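From: Marit Kristiansen
To: Kistville Swap & Sew list
Date: December 2022
Subject: Re: T-shirts, flat or rolled or what?

Hi everyone,

Sorry for the long silence, I've been up to my elbows in the hall closet. Quoting the bit I'm answering so you don't have to scroll back:

> I have inherited my son's entire T-shirt collection now that he's moved
> out (113 of them, I counted, don't judge me) and I'd like to keep the
> good ones folded until I get the quilt started, which let's face it will
> be next June at the earliest. Do you fold yours in thirds or do you roll?
> Mine come out lopsided whichever way I go, and the sleeves stick out
> like ears. Also do I need to iron first? I hate ironing.
>
> Dot in the blue house

Dot, 113! I thought I was bad. I went through mine last week for the swap and ended up with two grocery bags to give away and a pile I couldn't part with, including the Stinduven regatta shirt that hasn't fit me since before the kids.

No, don't iron first. You'll be pressing everything again before you cut it anyway, so save yourself the trouble. A good hard shake when it comes out of the dryer, then smooth it with the flat of your hand, and leave it at that.

I'm a folder and always will be. My sister rolls hers and swears by it, and her drawers do look nice, I'll give her that, but when she hands me a rolled shirt for a quilt it's got creases running around it like a tree trunk. For drawers, roll all you like. For anything you're going to cut into, fold, and fold as few times as your shelf will let you.

The lopsided business is nearly always the table, in my opinion. You want one you can walk up to and get the whole shirt down on, sleeves and all. I used to do it on the bed, and a bed gives under your hands and the shirt slides off sideways every time you pull on it. Then I did it on the couch with the TV on, which was worse (but more fun). Now I clear off the kitchen table and do a batch in one go, and they come out so much better I was almost annoyed about it.

So what I do is this. Shirt face down, collar away from me. I take hold of the hem at the two bottom corners, one in each hand, and give it a gentle pull until the edge is straight. Don't yank! Jersey stretches and then you've got a wavy hem. After that I smooth upward from the hem toward the collar, and never the other way, or all the wrinkles end up in your lap. The collar end is where it likes to bunch, and a sleeve will go and tuck itself under when you aren't looking, so reach up there and pull it out flat before you fold anything. 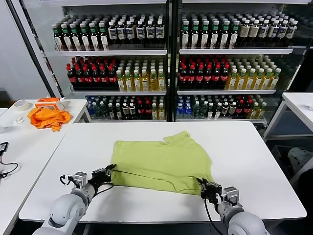
Once the hem is straight and the sleeves are lying where they belong, bring one side in toward the middle, lay that sleeve back on itself so it stays inside the edge (there go your ears, Dot), and do the same on the other side. Then bring the hem up to the collar, one fold, done. If your shelf is shallow you can fold it again, but I'd stop at that.

If the side seams have gone twisty, and the cheap ones always do after enough washes, ignore them. I spent years trying to line up seams that had wandered halfway around to the front and it only made the whole thing crooked. Go by the hem and the shoulders.

For keeping them, I have the flat Clollari boxes, the ones with the lids that lift off. I get 9 shirts in each without squashing. I sort by color, so all the greens are together, and I pin a scrap of paper on any shirt with a stain so I don't plan a block around it. And if a shirt has a big rubbery print on the front, put a piece of tissue over it before you fold. Mine stuck to itself over the summer and took half the lettering with it when I pulled it apart. I was so mad.

Oh, and the Sjöberg cutting mat that somebody left at my place after the last swap is still here, behind the front door. Please come get it, I've tripped on it twice.

Dot, bring a bag of the lopsided ones over sometime and we'll do them together, I'll make coffee. And I want to see that quilt!

Marit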